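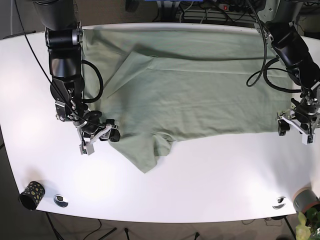
Jul 7, 2026

Cotton jersey, second round of the green.

Picked up where Man-sik left off. His note said the sage recipe was coming out too yellow on jersey and fine on woven. Same stock solutions, same salt, same soda ash. I reran both fabrics side by side to rule out a weighing mistake. No mistake. Jersey is yellower, clear as day next to the window.

Scoured a fresh set of jersey swatches before dyeing this time, 1080 g of fabric in total, split between the two large pots. Pot A got the Vastach scour at the strength on the label. Pot B got plain hot water and a long rinse. Rinse water from A came off cloudy and tan. Rinse from B was nearly clear, so whatever is on that jersey doesn't leave with water alone.

Dyed both from one bath, then split. A is close to the woven standard. B is the same yellow as before. I'd call it knitting oil or a softener from the mill. Ro-un thinks softener. She has asked Prasertsri what they finish the roll with and is waiting to hear.

Things to fix in the written recipe:
Scour is a step, not an option. Current sheet has it in brackets.
Blue stock goes in before the yellow. Sheet has it the other way around and Sakda has been following the sheet.
Soda ash dissolved in a separate jug first. Found undissolved grains at the bottom of pot B, and one swatch has a dark speck near the hem from it. Swatch kept, marked "speck".

The Follance thermometer reads 2 degrees low against the glass one. Taped a note on it. Obadia says it was fine in February, so either it was dropped or it is drifting. Use the glass one until it is sorted.

Wash test: 5 cycles on the A swatches, warm, with a strip of white cotton stitched to each. Slight staining on the strip after the first cycle, none I could see on fresh strips after that. Cold rinse is too short. Adding another one before the soap-off.

Drying: flat on the rack, out of the sun. The ones Jabari hung from the corner have a tide line along the bottom edge. Not usable as standards.

Stock left: 13 jars of the blue, plenty of yellow, low on soda ash. Order from Flarkus goes in tomorrow, ask for the same lot if they have it.

Next: repeat A with half the scour, see if it holds. Then a full-size piece, once the half-strength result is in the book.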